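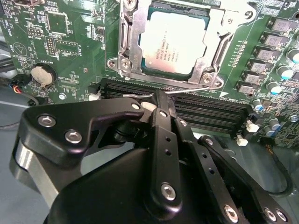
A Morning at Mellenska: Our Visit to the Paper Bag Plant

We left Petcombe in the dark with two thermoses of coffee and a box of pastries that didn't survive the first hour of driving. For years we've been ordering our kraft carriers and our little window bags (the ones our bakery customers like so much) from Mellenska, and in all that time we had only ever known the people there as voices on the phone. So when Barbara Chmielewska wrote to say they were opening the plant to customers for a morning in October, I said yes before I'd even looked at the calendar.

Barbara met us at the gate at half past eight with hairnets and earplugs. She has worked there long enough to remember the building when it made cardboard tubes, and she still calls the far hall "the tube room," which got us lost later on when we were looking for the restrooms.

We started in the paper store. I don't know what I expected, but the rolls are enormous! They stand on end in rows, brown on one side of the aisle and bleached white on the other, and the whole place smells like a brand new notebook. Marek Koubek, the store manager, let us feel the difference between the grades we normally buy and a heavier one they use for wine bags. I've been recommending the lighter stock for two-bottle bags all this time, and after watching him load one up and swing it around by the handles I'm going to be more careful about that. He also told us that paper has to rest in the hall before it goes on a machine, so it can get used to the air in there, and that rushing this is where a lot of crooked folds come from.

From there we went through to the bag lines. Please do wear the earplugs if you ever go. The paper comes off the roll, gets folded into a tube and glued down the side, and then it's cut and the bottom is opened out flat and pasted shut, all so fast that your eye gives up somewhere in the middle. The line we watched was making flat-handle carriers for a grocery chain, and the counter on the control panel read 2,655 when we walked up. By the time Danuta Bielecka had finished shouting her explanation of the handle unit into my good ear, I had forgotten to look at it again.

Danuta runs quality control, and she was my favorite part of the day. She has a bench at the end of the line where she pulls bags out and does terrible things to them. She hangs weights from them, she bounces them on a hook, she tears the handles off and looks at how the paper fibers came away. If the glue lets go cleanly she isn't happy; she wants to see torn paper stuck to it. She handed me a bag and told me to rip it, and I'm a little embarrassed by how long it took.

Printing is in a separate hall, and much quieter. They print with water-based inks, up to four colors on kraft, and the press operator had a Claker job on the table, a coffee roaster's bag in dark green with a cream border. Now, this is something I wish more of our customers could see in person. That cream looked lovely on the white paper proof and came out rather muddy on the brown. Kraft paper swallows light colors. If your logo has a pale yellow or a soft pink in it, please talk to us before you send artwork — we would much rather go back and forth for a week than have you open a carton and be disappointed.

Plates were the other thing I asked about, because small shops ask me. Mellenska keeps them on racks along the back wall, each with a number, and ours are all there. I found the one for the Domański toy store, number 246, still good after I don't know how many reorders. So if you have ordered with us before and your design hasn't changed, you don't pay for a plate again.

Lunch was in the canteen, a very good barley soup and rye bread, and Bogdan Śliwiński from sales joined us to talk about quantities. I pushed him hard on this one. The minimum for printed carriers has been too high for a lot of the florists and gift shops we supply, and he has agreed to try a short run of 200 in the two smaller sizes, one color only, starting with the spring orders. The price per bag is higher, naturally, and I'll put the figures on the ordering page when I have them in writing.

Iwona Wilczyńska came along from our side and took much better notes than mine. She also talked Danuta into giving us a carton of samples, every handle type and bottom style they make, and it's on the counter in Petcombe now if you would like to come in and pull at things. Twisted paper handles are winning so far.

We drove home in the rain with the carton on the back seat, and stopped once for more pastries. Barbara says they'll open the doors again next October, and she has already put us down for two places.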